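Looking after Cell 3: a small gallery

I've been meaning to put up a page about the two-arm cell ever since Ngan-ling Choi handed me the maintenance binder (it's mostly her handwriting, and it's wonderful). People at Flindgate walk past it all day and see the arms pushing erasers around on a flowery mat, and then they ask me what I do in there for a whole morning! So I've written a bit under each picture about the parts of the job that go with it. Mostly screws and cables. If you run a Borent cell or a Zovik cell instead, a lot of this will sound familiar, but go by your own binder for the settings. 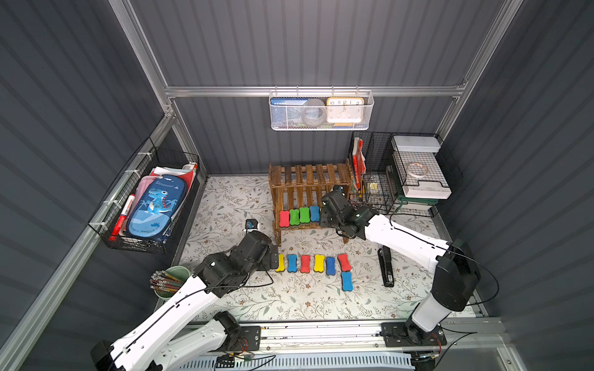
Flindgate Cell Support Team

Both arms at work over the erasers, left one down by the row on the mat and right one up at the rack. I love this position for looking at cables. The black cable on the left upper arm runs along the white shell, and the thin one on the right loops over the forearm, and those two are the first thing I look at on any visit. What I want is enough slack that the arm can fold all the way up without tugging, and not so much that a loop can catch on the rack when the arm comes back down. Jhosep Ticona taught me to check it by hand with the power off: fold the arm, unfold it, then turn the wrist both ways and watch the cable the whole time and not the arm. It feels silly for the first week or so. Then one day you spot a cable rubbing on a joint housing and you never skip it again.

The small black screw holes down the right forearm are next. I go over those with the little hex driver, snug and no more. I stripped one in my first month and Chun-hung Ng had to drill it out for me, which he did very kindly and then told everyone at lunch.

Then there's the rail, and both arms live on it, so anything wrong with the rail shows up twice. I wipe it end to end with a dry cloth, check the mounting plates, and look hard at the little wires and the connector by the left arm's plate. Connectors down there are easy to knock with a sleeve. Press it home, give it the gentlest tug, move on. Our binder says to go over the rail every 160 running hours, and I stick to that even when it looks spotless.

A word about the stuff on the walls, too. The basket on the left is held to the aluminum frame with white cable ties, and I check those every time I'm in there. A tie that has gone brittle looks just like a good one until you lean on the basket. Yi-chun Shek buys the ties and keeps a bag of them in the Tang cabinet, second drawer, and please put the bag back when you've finished with it (you know who you are).

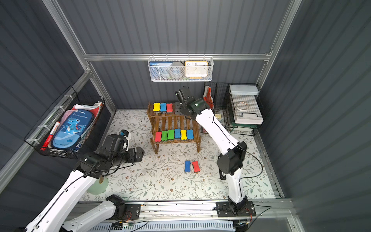

3 min read

Right gripper up beside the shelf, left one pointing across the mat. You can make out the small camera module on the right gripper with its green indicator light. On our cell, green means it has power and nothing else! I've had a green light and no picture on the monitor, so I always pull up the live view before I sign the cell back over. If the view is dark or frozen, reseat the plug at the module first, then the one at the other end, and only then go bother Vilgot Eklund, who will ask if you've done the first two.

Cleaning the lens takes a soft dry cloth and a light hand. The felt on those erasers sheds, and the fluff gets everywhere, including into the gripper joints. I use a soft paintbrush for the joints and work outward from the wrist. No compressed air, please. It just drives the fluff deeper, and then Jhosep has the whole gripper apart on the bench for the afternoon.

The shelf matters more than it looks like it should. It stands on its own legs on the mat, so if you bump it, it's moved, and the saved positions for the arms haven't. I used to slide it back by eye and hope. These days I run the slow check after any work inside the cell: each arm goes to its reach point on the top tier and then the lower one, at low speed, with my hand on the stop button. If a gripper ends up off to one side, I move the shelf and leave the saved positions alone. (Retuning the arm to suit a crooked shelf is how we lost most of a day back in the spring. My fault. Sorry again, Yi-chun.)

Same goes for the mat. Smooth it from the back wall toward the rail so any wrinkle comes out at the near edge, where you can reach it. A ridge under an eraser tips it just enough for the jaws to close on felt instead of the colored top, and then it drops.

Last thing before the doors close is the wiring along the rail. There are small red and green connector wires showing near both mounts, and I run my eye along them slowly, left end to right end, looking for a wire that's pinched under a plate or one that has worked its way up where an arm could drag it. If I find one, I tuck it down with the power off and do the folding check over again from the start. Yes, the whole thing. It adds maybe a coffee's worth of time.

Our log for this cell stood at 1,844 cycles when I last signed it, and the next rail wipe and screw check are penciled in on the sheet on the office door. If you'd like to come along and learn the folding check, add your name under mine. Bring your own hex driver, please, because I'm not lending mine out again until I get the old one back from Vilgot.

Page last updated Monday, June 5, 2023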